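About Grivura Property Management

Rentals, mostly. Small buildings, single-family homes, a few duplexes. We look after them for owners who live out of town or just don't want the phone ringing at dinner.

Started as one desk in the back of a print shop on Droltstead Avenue. Two people, one truck. Now 961 units on the books and a proper office, same street, other side. Parking in the rear, the front is metered.

What we do for owners: find tenants, run the background and credit checks, write the lease, collect rent, handle repairs, send you a statement every month. Statements go out by the 7th. If yours hasn't shown up check the spam folder first, then call us.

We don't sell houses. People ask. If you decide to sell we'll hand over the file to whichever agent you pick, keys and lease and repair history, no charge for that.

For tenants: rent is paid through the online portal or by check at the front desk. No cash. Repair requests go through the portal too, with the unit number please, and a good daytime phone number. No heat, no water, water coming through the ceiling: call, don't type. The after hours line picks up from 5 pm to 8 am.
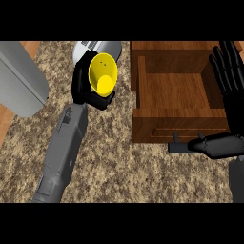
Grivura / Move-In & Turnover Team

The turnover team gets a unit from one tenant to the next. Walkthrough, cleaning, paint touch-up, new locks, second walkthrough. Usual stuff. Goal is seven days between keys in and keys out. We don't always make it in September, when half the town seems to move at once and the painters are booked solid.

Every new tenant gets a condition checklist. Fill it out. You have two weeks to return it and it goes in your file next to ours, so if there's a stain or a chipped sill when you get there, write it down. It saves a argument later over the deposit.

Deposits are held in a separate account, never mixed in with rent. Itemized list comes with the refund. Questions on a charge go to the turnover desk, not the leasing desk, they can't see that part of the system.

Where we work: Droltstead Avenue and the streets around it, the Lindqvist neighborhood, and most of the north side up to the rail line. Also Prokurau Court, all the buildings, which we took over from the previous manager last spring. Prokurau tenants, your old portal login wont work, please ask for a new one if you haven't already.

Office: 1534 Droltstead Avenue. Open 9 to 5 on weekdays, closed noon to 1 for lunch. Drop slot by the side door for checks and keys. Put the keys in an envelope with your address on it.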